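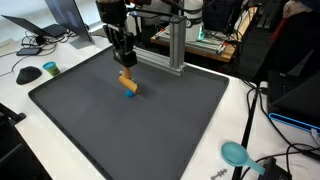
Finished The Salt Stairs last night at some stupid hour and I have to be out the door in 30 minutes so this is going to be quick. No outline. Sorry in advance.

It's middle grade, fantasy-ish, the kind where the magic is mostly in one building and everybody's too busy to notice. Two cousins, Odile (eleven) and Wick (ten), get sent to Plernbridge for the summer while their moms sort out the sale of a boat yard. They stay over a closed-up ferry office. Under the ferry office there's a staircase that goes down to the river, 73 steps, except when the tide's wrong and then there's more of them. That's the book. Kids, stairs, tide.

I was sold by chapter two. The ledger! There's a ledger where the old ferry keepers wrote down who went below and which step they stopped on, and some of the entries are in handwriting Odile knows. I won't say whose. You'll guess it before she does and it doesn't matter, I still got a lump in my throat.

What I liked most is that the cousins don't like each other much. Not in the fake bickery way where they're best friends by page 50. Wick is a liar. Small lies, all the time, about what he ate and where he's been, and Odile keeps a list. The list comes back later and it hurts. I can't remember the last kids' book that let a kid be that annoying and still trusted me to stay with him.

Stuff I didn't love. The middle sags. There's a long trip to Lalley to look at a map in a museum, and they look at the map, and they eat chips, and they come home. Seven chapters of it. I kept waiting for something from Lalley to turn up again at the end and all we get is the chip shop paper bag. Also the villain (if he is one?) talks in riddles and I've got very little patience for riddles at my age.

And the moms. They phone in twice. I get that you have to get the grownups out of the way in these things, it's practically a law, but one more scene with them would of gone a long way, specially given what the ledger says.

The ending though. Wow. The last flight of stairs is maybe ten pages and I read it standing up in the kitchen with the dishwasher open. It's quiet. No battle. Somebody has to sit down on a step and stay there, and the argument over who is the best dialog in the book.

Would I hand it to a kid? Yes, nine and up, maybe a bit older if they're nervous about water. There's one drowning, a long time ago, off the page, but it's talked about plainly. Good read-aloud if you can do voices. I can't.

My copy is the Dorholm paperback, tiny type, nice maps. The library has the hardcover but I was number 132 on the hold list so I caved and bought it. No regrets, the spine's wrecked already.

Next up: still owe you the rest of the Shibata lighthouse books, I'm two in and stalled. The second one has a talking gull and I need to work up to it. Hoping to be done with them by May. If anyone's read past the gull please tell me whether it stays.

Ok shoes, keys, gone.

Posted 2/10/19 in kids books, fantasy, read this year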